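Slide 1 – Choosing a colour for a small shop front
Say hello, mention the handout by the door. Talk runs 40 minutes, questions after.

Slide 2 – Where this comes from
I've repainted or advised on 27 shop fronts in Triselville, most of them on the old market street. Budgets were small. The lowest was 2000 for paint, sign and labour together.

Slide 3 – Look at the street first
Walk past on the other pavement at 8 in the morning and again at dusk. Note what the neighbours have. Csonka, the shoe repairer, went dark green next to two other dark greens and people kept walking past the door. They changed the door only, to yellow, and left the rest.

Slide 4 – Test patches
Paint them big and leave them up for 5 days. Paint cards are too small and you read them indoors.
(Pass round the Vestari boards here. Ask for them back.)

Slide 5 – Strong colours
Orange scares people. It works well in one flat area with something pale and quiet around it – a stall riser, a door, a hanging sign. Over a whole front it gets tiring.
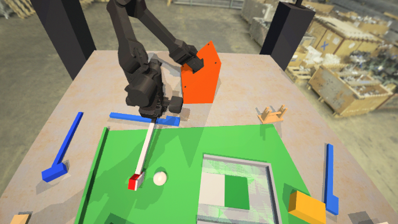 Slide 5: bright orange panel against a pale beige-pink surface (computer render)

Slide 6 – Upkeep
Reds and oranges fade first on a south-facing front. Dustetti repaint theirs every January when trade is slow. Keep the tin lid with the mix code on it.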